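Bratus Cell Guide > Set-up > Section 3: Good practice for two-arm handling

3. Working with thin and floppy items

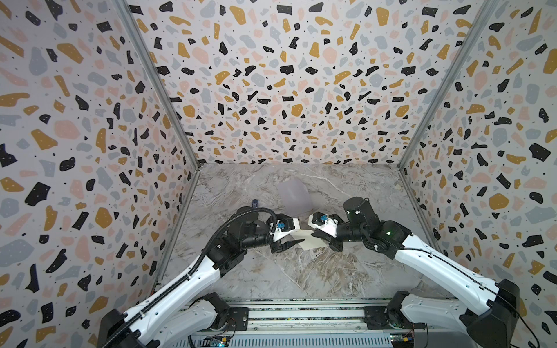

Two arms sharing one small space can do lovely things with soft materials, and a few shared rules make the work far more pleasant for everyone on the rota. The rules in this section apply to every Bratus cell, whether you are running the Zolon exercises or trying out a task of your own. Soft items need a hold on both sides before they are stretched, as with the cream sheet held by its left and right edges between the two grippers. Notice how close together the grippers are there! That small gap is where most of your care should go, so set your limits before you think about speed.

3.1 Before you switch on

1. Read the cell log and check that the last user has signed off.
2. Clear the work surface of everything the task doesn't call for. Spare film and offcuts go back in the tray.
3. Follow each cable from the base to the gripper with your eyes. It should have enough slack for the full reach of the arm, with no loop that could catch on the other one.
4. Try the stop button. Do this every session, even if you only stepped out for lunch.

CAUTION: Keep hands, sleeves and lanyards outside the cell whenever the arms have power. Pausing a program does not remove power.

3.2 Setting the shared space

1. Open the Limits page and choose Two Arms.
2. Set the smallest gap between grippers to 50 mm. You may lower it to 28 mm once the task has run cleanly at slow speed.
3. Give each arm its own side of the surface, then mark the strip in the middle as shared.
4. Save the limits under the task name and your initials.

NOTE: If the screen shows message 603, both arms have asked for the shared strip together. Press Hold, move one arm back by hand control and start again from step 1. Please don't switch the message off. It is doing you a favour.

3.3 First run

1. Run the whole task at the slowest setting with nothing in the grippers.
2. Add the sheet and run it slowly three times. Watch the edges more than the middle, as a slipping hold shows there first.
3. Raise the speed one step at a time, and go back a step if the sheet snaps tight or flutters.
4. Write down the grip force and speed you settled on. Other teams really do use these notes, and a good entry can save them a whole morning.

CAUTION: Never reach in to straighten a sheet between runs. Press Stop, wait for the panel to show Power Off, then open the cell.

The grip settings for woven cloth were worked out by Tetteh Bawa with the Sandhu bench team and are listed in Section 5. They make a great starting point, so do try them before inventing your own!

Pirnau Training Workshop | Bratus Cell Guide, revised 17 November 2023 | Contact the cell desk | Back to top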